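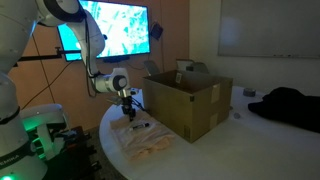

Lights low over the round table.

A Winter in Cloth: Dimari comes to the Vellthorpe main stage

When the curtain rises at the Vellthorpe Theatre in October, the audience will find a stage without walls, doors or furniture. The setting for Dimari, the opening production of the new season, is made entirely of fabric: hung from the fly bars, laid over the floor and, in the second act, carried by the performers themselves. The work marks the first main stage commission for director Ida Thiele, whose earlier productions have been seen in the theatre's studio.

Dimari is set in a river town in the weeks after a flood. Its central character, a ferry clerk named Wunderlich, has been asked by the district office to draw up a register of everything the water carried away. He begins with boats and livestock. As the neighbours come to his counter, the entries become harder to write down, and the register that was meant to take an afternoon occupies him until the thaw. The text was developed in rehearsal with the Ilus ensemble and contains long passages without speech, during which the clerk goes on writing while the town is rebuilt behind him.

Thiele has worked with Ilus on two previous productions. Both were small in scale, played in the round and performed under working light. The move to a proscenium house has required a different approach. "In the studio an actor can turn a page and the whole room hears it," she says. "On the main stage we had to ask what a page is at that distance, and how large a silence can be before people start looking at their programs."

Part of the answer lies in the sound design, which relies on the building. Contact microphones have been fixed beneath the stage floor and under the clerk's counter, so that footsteps, the scrape of a chair and the movement of a pencil can be raised almost to the level of music. There is no recorded score. The ensemble hums one melody, a rowing song composed for the production, and it is heard complete only once.

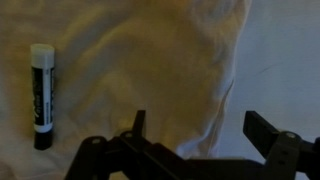 The town as a chorus

The people of the town are played by the full ensemble, joined by members of the theatre's community chorus. Parts are passed from one performer to another during the evening. A coat or a way of standing is enough to establish the baker, the schoolteacher or the widow from the lower bank, and the same figure may be taken up by a younger actor in the following scene. Audiences familiar with Ilus will recognize the method, although it has not been tried before with a cast of this size.

Rehearsals began with the register itself. Each performer was asked to write entries on behalf of an imagined household, and over 70 of these were kept in the final text. Some run to a full page. Others are a few words, and the director has placed several of the shortest at the very end of the first act, where they are read in near darkness from the side aisles.

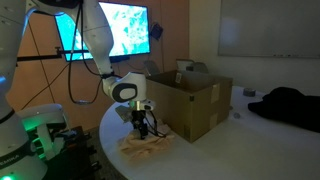

The design of Dimari grew out of Thiele's wish for a landscape that could be altered in full view of the audience. Early proposals included sand, paper and shallow water, all of which were set aside in favour of heavy, undyed fabric in plain pale tones. Its qualities are easily understood: heavy cloth bunches up where it is pressed and runs out in soft wrinkles. On the main stage the same principle is applied across the whole width of the floor. Performers gather the material at one point to form the hill above the town, and the creases that travel forward from it become streets, then furrows, then the river in its ordinary bed. Side lighting is kept low so that each fold casts a shadow, and the colour of the ground shifts from grey to a pale gold as the thaw approaches.

The floor cloth was sewn in the theatre's own workshop and is reset by the stage crew between performances. No two evenings will produce quite the same town. The cast has learned to play the final scene on whatever terrain the earlier ones have left behind - a condition Thiele describes as the one piece of direction she has not had to give twice.

Dimari is performed in three acts with one intermission. An introductory talk is held in the upper foyer before each Sunday matinee, and the register is reproduced in full in the printed program.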